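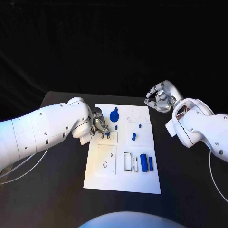
Pluden - Textsammlung zu kleinen Wohnräumen
Datenkarte, Version 3

Kurzfassung
Pluden enthält 800 deutschsprachige Ratgebertexte zur Einrichtung von Fluren, Küchenzeilen und Einzimmerwohnungen. Zusammengestellt von Muammer Toprak, gegengelesen von Ekrem Demirtaş. Wer daraus ableiten will, wie man eine Wohnung einrichtet, sollte vorher den Abschnitt zu den Schwächen lesen.

Herkunft
Die Texte stammen aus zwei Quellen: dem Kundenmagazin des Möbelhauses Brastetti und dem Blogarchiv von Bullberg. Beide verkaufen Möbel. Das merkt man. Ein Artikel über Stauraum im Flur endet bei Bullberg fast immer bei einem Schuhschrank, auch wenn es zwei Absätze vorher noch hieß, man solle weniger hineinstellen.

Aufbau
Ein Text pro Datei, UTF-8, dazu eine Tabelle mit den Spalten id, quelle, raum, titel und tipps. Die Spalte raum kennt 7 Werte. "Sonstiges" ist leider der zweithäufigste, weil viele Texte sich nicht entscheiden, ob sie vom Wohnzimmer oder vom Schlafzimmer reden.

Annotation
Jeder Tipp ist einzeln markiert und trägt eines von drei Etiketten: begründet, behauptet, widersprüchlich. "Begründet" heißt nur, dass der Text selbst einen Grund nennt. Ob der Grund etwas taugt, haben wir nicht geprüft. Dass helle Wände einen Raum größer wirken lassen, steht überall - gemessen hat es in diesen Texten keiner.

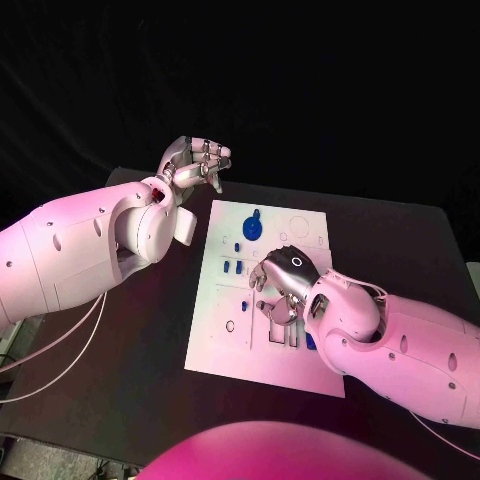
Abb. 2: Zwei Roboterarme über einer weißen Platte, dahinter ein schwarzer Vorhang.

Bekannte Schwächen
- Maße fehlen oft. "Klein" kann eine Kammer meinen oder ein Zimmer, in das andere ein Sofa und einen Esstisch stellen.
- Mietrecht kommt nicht vor. Wandnischen und Durchbrüche werden empfohlen, als gehöre jedem die Wohnung.
- 13 Texte sind Beinahe-Dubletten mit neuem Titel. Sie bleiben drin, tragen aber den Vermerk dublette.
- Preisangaben wurden entfernt. Sie waren veraltet, teils schon beim Erscheinen.
- Bei Spiegeln sind sich die Annotatoren selten einig geworden. Die Spalte tipps gibt dort Topraks Lesart wieder.

Wofür geeignet
Stilvergleiche, Schlagwortsuche, Untersuchungen zur Ratgebersprache. Für Einrichtungsempfehlungen halten wir die Sammlung für ungeeignet. Das Projekt Canpolat hat es trotzdem versucht und bekam Vorschläge, in denen drei Spiegel an einer Wand hingen.

Änderungen
Seit Juni sind die Küchentexte neu etikettiert. Version 2 bitte nicht mehr verwenden, dort sind die Spalten quelle und raum in einem Teil der Zeilen vertauscht.

Fehler bitte mit id und Spaltenname an Ekrem Demirtaş melden.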